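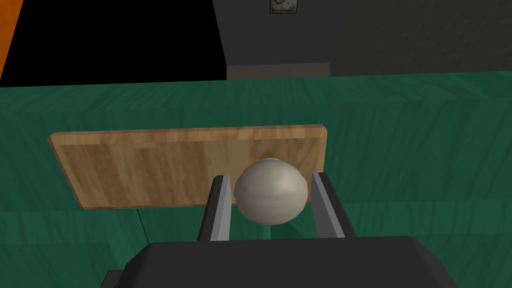 Every May our street has a costume evening in the yard behind the Grallano bakery. I have prepared it 4 times now, together with Myrto Karras, and people ask me how we do it. I write the steps in the order we follow them.

## 1. Agree on the yard first

Ask the owner of the place before you choose a theme. Our yard takes 55 guests with comfort. When we invited more, the queue for drinks reached the gate and the neighbours were not happy.
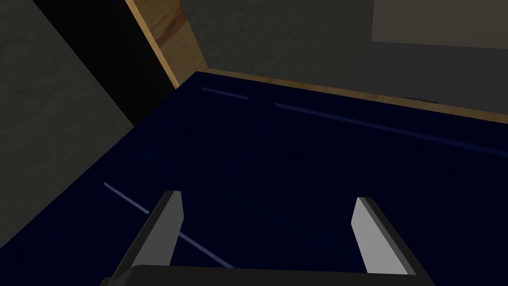 Write down the hour when the music must stop, and put it on the invitation also.

## 2. Count the money

We spent almost 2,000 euros last year. The biggest part was the sound system and the hire of tables. We sell tickets in advance, and So-yul Yeom keeps the list at home in a paper notebook. At the door we take only cash.

## 3. Choose a wide theme

"Under the sea" was too narrow, and many guests came in the same blue shirt. "A character from a book" worked much better.
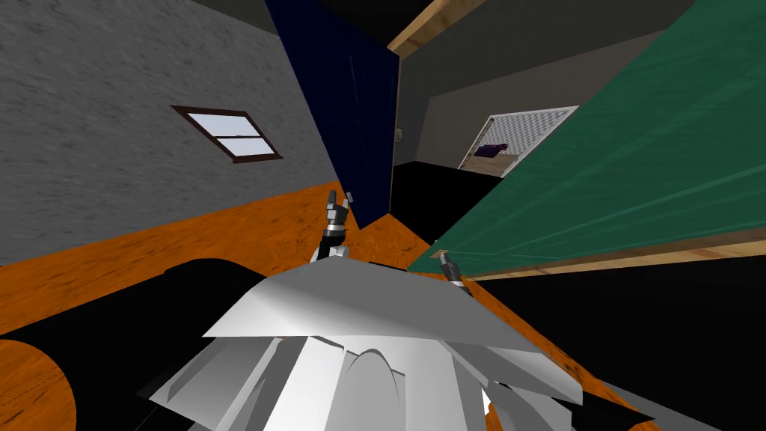 *Small window in the grey wall, with the dark blue door panel to its right.*

## 4. Share the evening in shifts

- Drinks: 2 persons, changed every hour
- Door: one person who knows the neighbours
- Music: Ji-hoon Wi, until the agreed hour
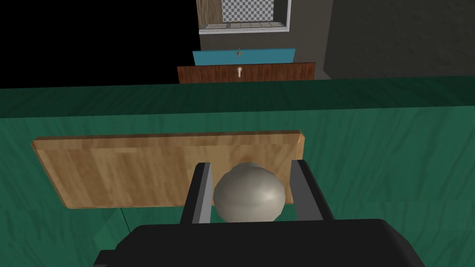 Give each helper the list on paper, because telephones get lost inside costumes.

## 5. The costume prize

Let the guests vote with a paper slip and close the box before the dancing starts. Prepare a second prize for children. Ours is usually a cake, ordered one week before.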